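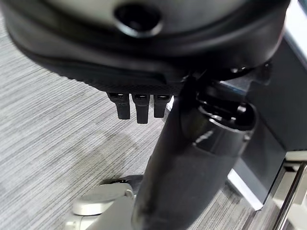 How do I get white marks off black plastic without making it shiny? I have a Giltano coffee grinder which I bought in December, and on the lid there are now pale streaks from a kitchen spray. The finish is the same kind as on the big rounded part in the photo, a smooth matte black with only a little gloss. My grinder also has a fine textured band like the one under the seam there, and in this band the marks are the worst. I tried warm water and a soft cloth. When it dries, the streaks come back. I don't want to rub too strongly and ruin the surface.

posted by slowmill, May 2020

wevov_kitchen
Unplug it first. Put one drop of washing-up liquid in a cup of warm water and use a soft old toothbrush for the textured part, always with the cloth damp and not dripping. Then go over it again with clean water and dry it immediately. Mine needed this 5 times before the streaks were gone, so have patience. Please do not use the melamine sponges. I did this on a radio and there is now a shiny spot which will stay forever.

pebble583
just buy black trim restorer, the one for car bumpers

hallwayfern
I would be careful with the restorer on a thing which stands near food. It also leaves an oily film, and coffee dust sticks to this very well. If the soap does not help, the spray has maybe attacked the plastic and it cannot be cleaned away. In this case ask for a new lid. The Diekmann shop in my town ordered one for my kettle and it took 13 days.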